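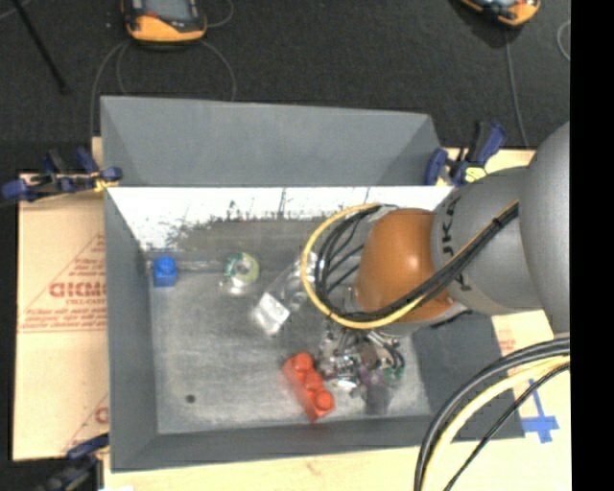
Figure 2. Open metal bin and robot arm, with a small blue toy block standing on the floor of the bin.

4. The teaching programme and how it was changed

4.1 Background of the course days

The Sturnatville programme is a series of one-day courses for computing students in their second and third year. Each course day is held on a Saturday, in the teaching rooms of the college, and it covers one field of practical computing that the normal units do not treat in depth. The day on mobile applications is the oldest one. Later the organisers added a day on databases, a day on web services and a day on automation, and these four days were the subject of our study.

Students enrol through a small mobile application called Visach. It shows the timetable, the room, the list of software that must be installed before the day, and a short form for comments. In the first period of the programme all of this was sent by email, and many students arrived without the needed software. The instructors told us that the first hour was then lost to installation, and those students who had prepared well became bored and sometimes went home at lunch.

Our interest in this section is limited. We do not ask whether course days are better than normal lectures, a question that has been discussed by other authors and that our data cannot answer. We ask how the preparation of students changed after the application was introduced, and which parts of the preparation remained difficult.

4.2 Design of the preparation list

The preparation list went through several versions. In the first version it was one long page of text, copied from the earlier emails. Students scrolled through it quickly and many of them marked it as read without opening the links. In the second version the list was divided into steps, and each step had to be marked separately. This was more work for the organisers, who had to write the steps in a clear order and test them on different computers.

The third version added a small check program, named Hastora by the students who wrote it. The check program runs on the laptop of the student and looks for the required tools. When a tool is missing or too old, it prints the name of the tool and the page where it can be downloaded. It does not install anything by itself. We considered automatic installation, but the college laptops do not allow it, and the organisers did not want two different procedures for college laptops and private ones.

One decision was discussed for a long time, namely whether a student who fails the check should be allowed to attend. The instructors of the database day were in favour of a strict rule. The instructors of the web day were against it, and they argued that the weaker students would be excluded first. In the end it was agreed that everybody may attend, but that the places near the instructor are kept for students who still have a problem at the start. This arrangement stayed in use for the whole period of the study.

4.3 Collection of the data

We used three sources. The first source is the log of the preparation list, in which each marked step is stored with its time. The second is the set of comment forms that students filled in at the end of the day. The third is a short interview with every instructor, held in the week after the course. The interviews were not recorded. One author took notes and the instructor read the notes afterwards and corrected them where it was necessary.

In total 33 students agreed that their log and their comments could be used. This is a small group, and it was not chosen at random. Students who agreed to take part are probably more organised than the average, and for this reason we do not report any statistical test. Participation had no influence on marks, because the course days are not graded.

The log has one weakness that should be mentioned. A marked step shows only that the student touched the box on the screen. It does not show that the step was done. For the third version we could compare the marks with the output of the check program, and we found several cases where a step was marked but the tool was missing. We first believed that these students were careless. When we read their comments, we saw that most of them had installed the tool correctly but in a folder where the check program did not look.

4.4 Observations

The clearest change was in the time when students began to prepare. With the single page, most of the activity took place late on Friday evening or on the morning of the course. With the separate steps, the activity was spread over the week. We cannot say for certain that the steps were the cause, as the organisers also began to send a reminder in the same month. Both changes were made in April, and it was not possible to separate them.

The instructors described the start of the day as calmer. In the older course days they needed around 2 hours before the whole group could work on the same exercise. They said that this waiting time became much shorter, although nobody measured it with a clock. The instructor of the automation day was more careful in his opinion. He said that the students arrived with the right tools, but that they did not know what the tools were for, and he had to explain this before the first exercise could begin.

The comments of the students point in the same direction. Some of them wrote that the list helped them to install the software but did not help them to understand it. One student asked for a very small exercise at the end of the list, which could be finished at home. We think this is a good proposal — it would also give better data than a marked box.

There was also criticism. The application used a lot of battery on older phones, and the reminder could not be turned off in the first release. Students who live in Edwards, where the train connection is poor on the weekend, asked for a later start and for the material to be available offline. The offline material was added. The later start was not possible because the building closes in the afternoon.

4.5 Limits of this part of the study

The four course days were given by different instructors, with different habits, and we did not try to make them equal. The students were also free to attend more than one day, and those who did so already knew the preparation list the second time. We kept these students in the group, as without them it would be too small to describe. The comparison between the versions should therefore be read with caution, and the costs for the organisers, who spent many evenings on testing the steps, are treated in Section 5.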